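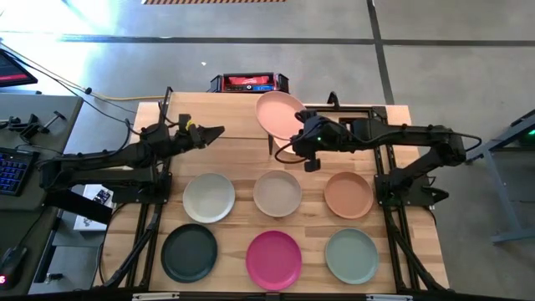 Puspita Purba wrote:
Well, I've read the whole of this thread over two cups of tea and I'm still with the doubters, I'm afraid. A machine that can pick up a plate is a lovely thing, but my kitchen asks for a good deal more than that. Somebody has to scrape the thing, notice the fork underneath it, and decide whether the lasagne dish needs a soak. Call me when it does a Sunday roast for 5 with the gravy gone hard.

pevholm_pete wrote:
Puspita, you're setting the bar at the top of the ladder! I spent years on the canteen side at Skadmont and most of the job was exactly the dull bit: plates from here to there, stacked, put away, taken out again. We had 4,000 covers in a busy week and I'd have hugged anything that took the stacking off me. Look at the pink plate the right arm has got up on its edge. Flat plates are awkward little devils to lift off a table, you need a fingernail under the rim. I'd call that a chore, even if it's a small one.

gravyboat wrote:
Small being the word. They're all laid out in tidy rows with a bit of room between them, Pete. Did your canteen ever look like that? Mine at home is a heap by the sink with a cereal bowl jammed inside another cereal bowl.

pevholm_pete wrote:
Fair, no, it never did. But I learned to drive in an empty car park as well.

Puspita Purba wrote:
And you had somebody in the passenger seat the whole way round, I expect – that's my worry with all of this. If I've got to set the table out nicely first and then stand there watching, I may as well have washed up. My sister bought one of those floor cleaners (a good one, 1,740 rupees a month she's paying it off at) and she tidies the whole lounge before she'll let it loose. She does love it, mind you. She says it makes her tidy.

gravyboat wrote:
That made me laugh. Same in our house.

Kumaresan Achari wrote:
Sorry to go quiet on you all, I've been meaning to answer properly and kept getting called away. I've put my notes below as I write them up for our members' page, and you can pull them to bits as you like.

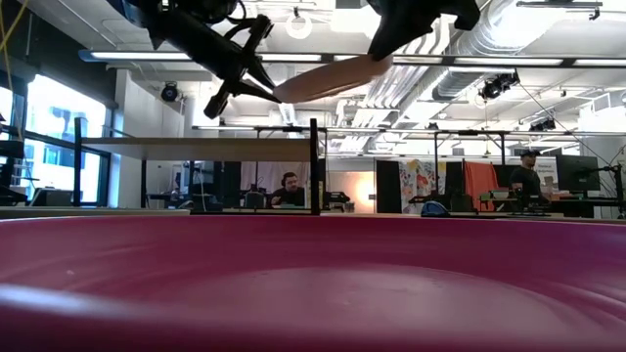 Ultlow, 2019-06-18
Stirring is a job I would never have thought twice about until I tried to explain it to someone who had never done it. You hold the spatula tightly enough that it doesn't turn in your hand, loosely enough that it gives when it meets the side, and all the while you're feeling whether the stuff at the bottom has caught. A big shallow bowl like the magenta one makes it harder again, because there's so little side to work against. Getting a flat wooden handle or blade to stay put between hard fingers is a job in itself. My own view, for what it's worth, is that lifting and holding are nearly good enough for shop-floor work of the plainer sort, and that anything done by feel is a long way behind.

gravyboat wrote:
How long a way, though? You can't leave us there.

Kumaresan Achari wrote:
I'd be guessing! For clearing tables in a works canteen, with the same crockery every day, roughly 5 years. For Puspita's roast I wouldn't like to put a number on it.

pevholm_pete wrote:
I'd go sooner on the canteen. D'Souza, who ran our wash-up, could have done it with his eyes shut, and I mean that kindly – everything came down the same hatch, the same way up, all day long.

Puspita Purba wrote:
Then he'd have been the first to tell you about the day someone sent down a teapot full of custard. I'll give you the stacking, Pete, and not an inch more. Ask me again in September when I've got the whole family here.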